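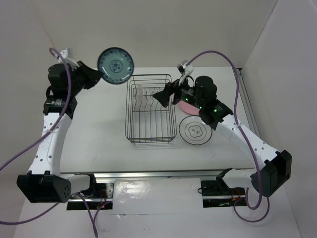
Sallell is looking for people who care about washing-up, or who at least have strong feelings about how a dish rack ought to be loaded, and we would love to hear from you if that sounds like your house! We are putting together a small household study called Holtaleo, all about what happens to plates and bowls between the sink and the cupboard, and we want to hear from people with ordinary kitchens and ordinary habits. Most of us own a mixture by now, and so do we: a teal-blue plate with a navy rim and a dark rosette in the middle, a white one with a thin black rim and a flower shape at the center, a pink bowl, and a wire rack with upright tines that suits the plates very nicely and leaves you wondering where a bowl should go. If you have ever stood at the counter with a bowl in your hand, wondering about exactly that, you are the sort of person we have in mind.

What you would be doing

We ask each household to keep a dish diary for four weeks, starting in October. It's a plain little notebook (we mail it to you, along with a pen) and you jot down a line or two after the main wash of the day. What went in the rack first? Did the plates face left or right? Did somebody come along behind you and move everything? We are especially fond of that last kind of entry, so please don't be shy about the grumbling.

You will also be invited to two group get-togethers at our rooms in Pilkington. At each one you'll have a turn at loading and unloading a few different racks with a mixed pile of dishes, and then we sit down with coffee and talk it over. The talking generally runs long. Bring your reading glasses if you use them, as there is a short form to fill in, and wear sleeves you can push up.

Who we are hoping to find

We have places for 20 households. You can live alone, with family, or with roommates, and it makes no difference to us whether you own a dishwasher, so long as you wash some things by hand on most days. We would like a good spread of ages, and we'd be very glad of a few left-handed people, who were thin on the ground last time and had a lot to say about which side the rack should sit on. Anyone taking part should be 18 or over, though children's opinions may certainly be written in the diary.

You don't need matching dishes. You don't need a tidy kitchen either, and we won't be coming around to look at it.

What you get

Each household receives a gift card when the diary comes back to us, and another after the second get-together. Bus fare or parking is paid on the day. Hastano, who are helping us with the racks, will let you take home whichever one you liked best.

How to apply

Write a few lines to Leonie Nolte at Sallell, Box 651, Pilkington, and tell her who lives in your home, who does the dishes, and where they go to dry. A paragraph is plenty, but she reads the long ones too. Please put "Holtaleo" on the envelope and include a phone number and the best time of day to call. Letters should reach us by 11th August. Leonie will answer everyone who writes, including those we can't fit in this time, and she'll keep your name for the next round if you'd like her to.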